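Foro Taller Brosetti > Manipulación y aprendizaje > Recogida de demostraciones

Tema: ¿Cuántas demostraciones por objeto antes de cambiar de objeto?

tornillo_flojo
Viernes, 22 de noviembre de 2024
Buenas a todos, y perdón de antemano por el ladrillo, que cuando me pongo a escribir no sé parar. Llevamos desde mayo grabando demostraciones por teleoperación con un humanoide de dos brazos, en una tarea que sobre el papel es una tontería: coger un objeto blando de la mesa y dejarlo en un plato. Tenemos 1227 episodios guardados en Wurnon y hasta ahora hemos ido por bloques, es decir, 100 seguidos con el mismo objeto y la misma colocación aproximada, y luego al siguiente. Es comodísimo para quien teleopera (le coges el ritmo y las manos van solas), pero la política entrenada con eso se queda tiesa en cuanto movemos el plato un palmo. ¿Vosotros mezcláis desde el primer día o hacéis bloques y barajáis después? Cualquier experiencia me vale, también las malas. ¡Gracias!

marejadilla
Hola, tornillo, ¡bienvenido al club! A nosotros nos pasó exactamente lo mismo. Barajar después no arregla nada si dentro de cada bloque el plato estaba siempre en el mismo sitio; lo que barajas es el orden de los ficheros, y la variedad que no grabaste sigue sin estar. Ahora cambiamos la colocación en cada episodio y el objeto cada 7. Se va más lento, la gente protesta un poco, y aun así no volvería atrás ni loca.

pan_con_encoder
Pues yo voy a llevar la contraria, con todo el cariño. Si el que teleopera es novato, cambiarle todo a cada rato te da episodios llenos de dudas, con la mano parada encima del objeto mientras la persona piensa por dónde entrarle. Y eso también se aprende, vaya si se aprende. Tuvimos un modelo que se quedaba meditando antes de cada agarre como si fuera a escribir un poema. Yo haría bloques cortos, de 20, y dentro del bloque movería solo una cosa.

marejadilla
Es verdad lo de las dudas, pero para eso está el filtrado, ¿no? Nosotros recortamos las pausas largas del principio y tiramos los episodios en los que hay más de un intento fallido. No me parece motivo para grabar todo igual.

pan_con_encoder
Ahí no te compro la segunda parte. Los intentos fallidos con recuperación son oro. Si tiras todo lo que no salió a la primera, el modelo no ve nunca cómo se sale de un mal agarre, y luego te sorprende que se rinda. Las pausas sí, recórtalas sin pena.

marejadilla
Bueno, mira, en eso igual tienes razón y llevamos meses tirando cosas buenas a la basura. Lo hablaré con mi grupo, aunque me van a querer matar.

tornillo_flojo
¡Qué bien, cuánta respuesta! Contesto por partes. Los que teleoperan aquí ya tienen bastante mano, así que lo de las dudas me preocupa menos. Lo que no os había contado es que cada episodio lleva una instrucción escrita y casi todas son la misma frase, "pon el juguete en el plato", copiada y pegada, y ahora sospecho que el modelo ni la lee. Os dejo la vista desde la cabeza con el montaje que usamos, conejo de peluche lila incluido:

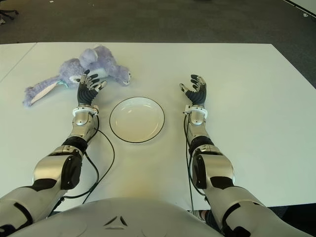

El caso es que con los blandos nos cuesta mucho decidir qué es un buen agarre. Unos entran por el cuerpo, otros buscan una oreja porque es más fácil de pinzar, y en el conjunto conviven las dos maneras sin etiqueta ninguna. He pensado en escribir una guía de una página y que todos cojan siempre por el cuerpo, pero me da miedo quitar justo la variedad que me estáis pidiendo. ¿Cómo lo veis?

wei_a_ratos
Entro tarde pero entro, que este hilo me interesa mucho. Sobre la guía: yo fijaría la estrategia de agarre y variaría todo lo demás (posición del plato, orientación del peluche, qué mano trabaja). Dos estrategias mezcladas para la misma observación es lo que peor llevaba nuestro modelo, que acababa yendo a un punto intermedio entre las dos y cerraba la mano en el aire. Para anotar usamos Bosby, que deja poner una etiqueta por segmento, y con eso al menos se puede separar luego lo que ya está grabado.

pan_con_encoder
Depende del modelo, wei. Con uno que aguante varias soluciones a la vez no debería irse al medio. Pero de acuerdo en etiquetar, eso siempre.

wei_a_ratos
No debería, dices bien. El nuestro en teoría también lo aguantaba :)

tornillo_flojo
Me quedo con esto entonces: bloques de 20, plato movido en cada episodio, agarre por el cuerpo, recuperaciones dentro y tres o cuatro maneras distintas de escribir la instrucción. Lo antiguo lo etiquetaré con paciencia y café - mucho café. Cuando tenga la primera tanda entrenada vuelvo por aquí y os cuento, salga como salga. ¡Un abrazo a los tres!

marejadilla
Cuenta también cuánto tardáis por episodio moviendo el plato, porfa, que necesito argumentos para mi grupo.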